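Skerkia Shop Support
Ticket 277: Wrong postage at checkout after product import
Status: Closed
Opened by: Océane Lévesque (Lévesque Gifts and Home)
Assigned to: Ajith Murthy
Area: Shipping rates, Drivgate add-on

Océane Lévesque
Since we imported our new product list in January, the postage at checkout is wrong for some items. A customer with one box of vanilla shortbread in the basket was asked to pay the heavy parcel rate. Another customer ordered two pieces of furniture and was only charged for a small packet. We sent that order out and lost money on it.

We have 162 products in the shop. I have not been through all of them, but it seems to affect food and homeware and not the cards. We use the Drivgate add-on for carrier rates and have not changed its settings since we set it up last year.

Things I have tried:
Logging out and in again
Switching Drivgate off and on
Deleting the shortbread and adding it again by hand (the postage was then correct for that one product)

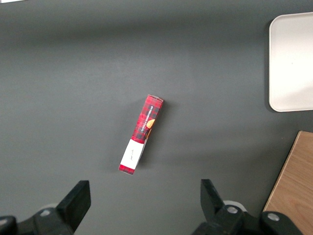 First reply

Ajith Murthy
Thanks for the details. As the shortbread was right once you added it by hand, I would look at the import file before the carrier rates. Could you tell me the following:

1. Which program did you save the file from?
2. What is the heading of the weight column?
3. Under Settings, Shipping, Units, is the shop set to grams or kilograms?
4. Do you have a default weight filled in on the same page?

Please don't run the import again for now. It will overwrite the product you have corrected.

Océane Lévesque
1. It came out of our old stock program, Hurkasia. Dale Lemieux does our stock and he exported it.
2. The heading is just "weight".
3. Grams.
4. Yes, 100.

Dale says the food supplier gives weights in grams and the furniture supplier gives them in kilograms, and Hurkasia has a separate column for the unit. I can see that column in the file. It is called "wt_unit".

Ajith Murthy
That explains the furniture. Skerkia doesn't read a column called "wt_unit", so it was skipped, and every number was taken as grams. A cabinet entered as 10 kilograms went in as 10 grams and was priced as a small packet.

It doesn't explain the shortbread, which should have been correct. Could you send me the import file, and the product page for one homeware item and one food item that are still wrong?

Océane Lévesque
File attached. The homeware product is the wooden box and the food product is the oat biscuits.

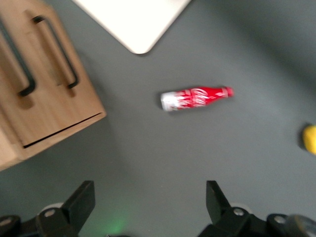
Wooden box with two black bar handles

The biscuits show a weight of 10000 on the edit page. I am sure that isn't in Dale's spreadsheet, where it says 100.00 for a sample pack.

Ajith Murthy
Found it. The food rows have the weight with two decimal places and the furniture rows don't. The file was saved with a comma as the decimal mark, so the biscuits are "100,00" in the raw text. Your spreadsheet program shows it with a point when you open it, which is why Dale didn't see it. Our importer treated the comma as a thousands mark and removed it, leaving 10000.

So there are two faults in the same column. The units were skipped, and the decimals were read as extra digits. The cards have no weight in the file and were given your default of 100 grams, so they looked fine.

I have passed the decimal problem to Rukhsana Rind, who looks after the importer.

Rukhsana Rind
Confirmed on my side. The importer goes by the shop's number format, and this shop is set to English (UK), so a comma is always read as a thousands mark. It should at least stop with a warning when the comma has only two digits after it. I have logged that as a bug. No date for the fix yet.

Steps to correct the products

Ajith Murthy
Please do these in order.

1. Go to Products, Export, and save a copy of the shop as it is now.
2. Open the original file in a plain text editor. In the weight column only, change the comma to a full stop. Leave the descriptions alone, as they have proper commas in them.
3. Multiply the kilogram rows by 1000 so that everything is in grams.
4. Delete the "wt_unit" column.
5. Rename "weight" to "weight_g".
6. Import with "Update existing products" ticked and "Create new products" unticked.
7. In Drivgate, press Clear saved rates.

Don't miss step 7. Drivgate keeps old prices for a day, so the checkout can still look wrong after the weights have been put right.

Océane Lévesque
Dale did steps 1 to 6 this morning. The biscuits and the shortbread are now right at checkout. The drawer cabinet is still charged as a small packet.

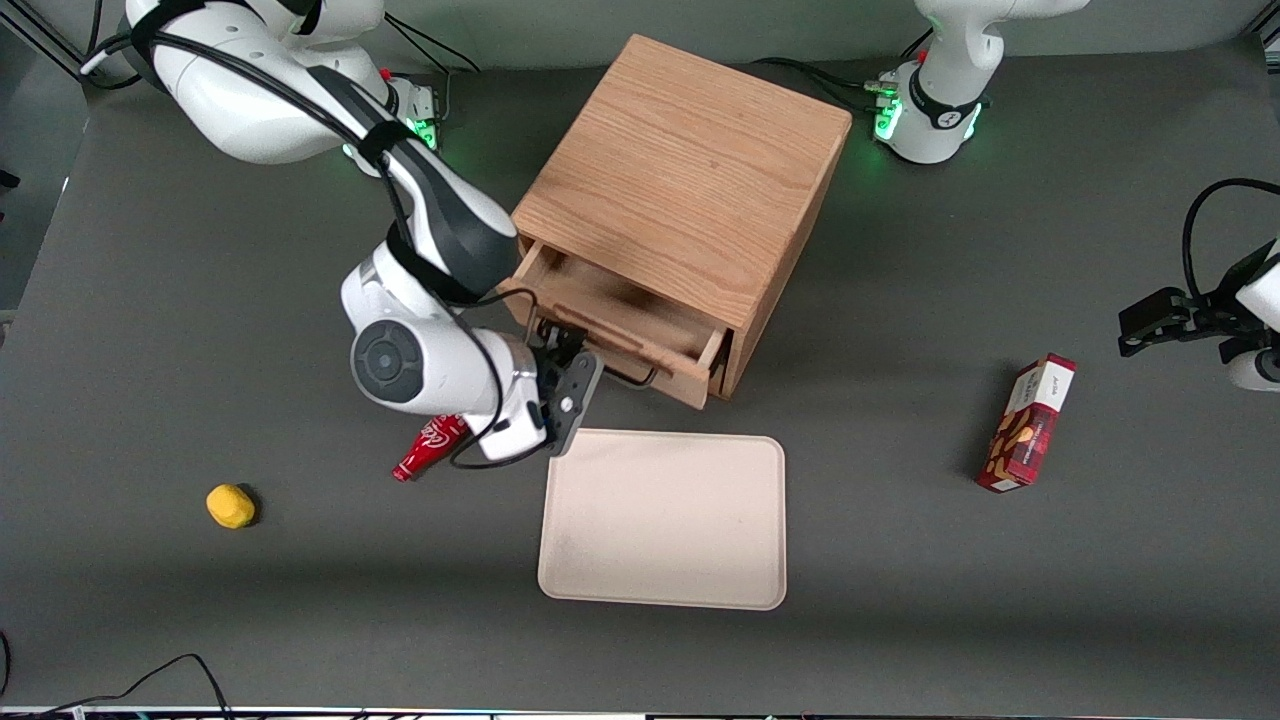

I checked its edit page and the weight there is correct in grams. We cleared the saved rates twice.

Ajith Murthy
Does the cabinet have more than one option, such as size or finish? Options can have their own weight, and the importer only updates the main product.

Océane Lévesque
Yes, there are two finishes. Both had the old weight. I have changed them by hand and the price at checkout is now correct. I also found one lamp with the same problem and changed that too.

Manon Hiebert (Drivgate support)
Adding a note as I was copied in. We had a look at the rate requests from this shop and they match the weights being sent, so there is nothing to change in the add-on. Orders already paid for can't be repriced through Drivgate. Any refund for postage has to be made from the Skerkia order page, under Adjust shipping.

Océane Lévesque
Thank you. I have refunded the shortbread customer that way. Dale would like to know if he can set Hurkasia to export with a full stop so he doesn't have to edit the file every time.

Ajith Murthy
It takes the decimal mark from the computer's region setting. If he changes the region to United Kingdom before exporting, the file will have a full stop. He will still need to deal with the units by hand.

I'll leave this open until Wednesday in case any other products come up.

Océane Lévesque
No others found. You can close it.

Ticket closed by Ajith Murthy. Linked to importer bug: comma followed by two digits read as thousands mark.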